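Household Systems, Session 2: Sorting a Mixed Surface
Notes by Milagros Lumanlan

Every table in the world collects things that have no business together. Last Monday's reading (Kinnunen, the Badlow handout) calls these "orphans." Elsa Kinnunen is kinder than I am.

Working terms:
Kit – belongs to a set. Toy vegetables are kit, and go back in their container.
Tool – has a job elsewhere. A cordless screwdriver is a tool, even after a month as a paperweight.
Stray – everything else. Balls, mostly.

Rule for the exercise: kit first, then tools, then strays. Students always start with the ball. I have stopped fighting this, but I still take off marks.

A shelf is a place to put things away. It is also where tape goes to be forgotten, so check yours before buying another roll.

For next time: pick one surface at home, sort it by the three terms, and bring almost 100 words on whatever you couldn't place.

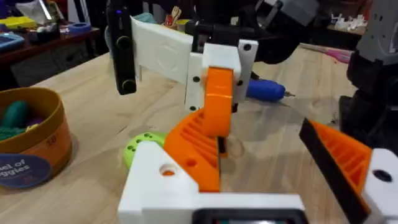
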